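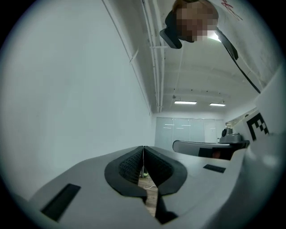 Far end of the room, both ceiling lights on

nadine_h
Started September 2026

Right, I need opinions before I spend any money. We've taken over a long room above the old Povik shop and I love it, apart from the lighting, which makes everyone look as if they've got flu. White walls, white ceiling, white pipes running the length of it, and those two fluorescents down by the frosted glass partition. Wooden floor, thank goodness, or I think I'd go snow blind!

The landlord says we can change the fittings as long as we pay for it and an electrician signs it off. I've had one quote, 857 all in, for swapping to warm LED panels and adding a dimmer. Is that daft? Should I just buy some lamps?

Also (separate question, sorry) would you paint the pipes or leave them white?

khalil_b
Lamps first, every time. You can get two decent floor lamps second-hand for next to nothing and you'll know within a week whether the ceiling lights bother you once they're off. I did up a room like this and never went back to the overheads except for hoovering.

Leave the pipes alone. White on white, you stop seeing them.

Thorey
Disagree about the lamps, Khalil, sorry. Lamps need sockets, and sockets in a long room mean extension leads. There's a thin white cable lying across the floor already and somebody is going to catch a foot in that. Put the money in the ceiling and keep the floor clear.

I'd want to know what's in the quote though. Does it include taking the old tubes away? Ours didn't and we had them stood in the corridor until December.

nadine_h
Ooh, good point, I'll ask about the tubes. And yes, the cable. It's on the list. The list is long.

nandi_p
Can I stick up for the fluorescents? If you're doing anything fiddly with your hands you'll miss them. I put in warm panels at my place and then couldn't tell navy thread from black, so I ended up buying a daylight lamp to undo what I'd paid for. Try different tubes first. You can get them in a warmer white if the fittings are sound.

khalil_b
OK that's better than my idea. Tubes, then lamps if you still hate it.

Thorey
Tubes in old fittings still buzz. Just saying.

dimaA
Nobody has done the pipes properly so I will. PAINT THEM. I did mine a dark green (Ister, the eggshell one, took me a weekend and a very stiff neck) and it made the whole ceiling look deliberate. Find out what's in them before you start, mind, because if they get hot you want a radiator paint.

What's behind the partition? If there's a window on the other side you might get more daylight with clear glass.

nadine_h
Just the stairwell, so no daylight to be had, and I quite like the frosted panels. They stay!

Dark green is very tempting. My other half has gone pale.

nandi_p
Do one short length at the far end and live with it for 15 days. If you hate it, it's one tin of white.

nadine_h
Sold. Warmer tubes ordered, tester pot of green ordered, and the electrician is coming back to listen for Thorey's buzz. Will report.

Thorey
It'll buzz.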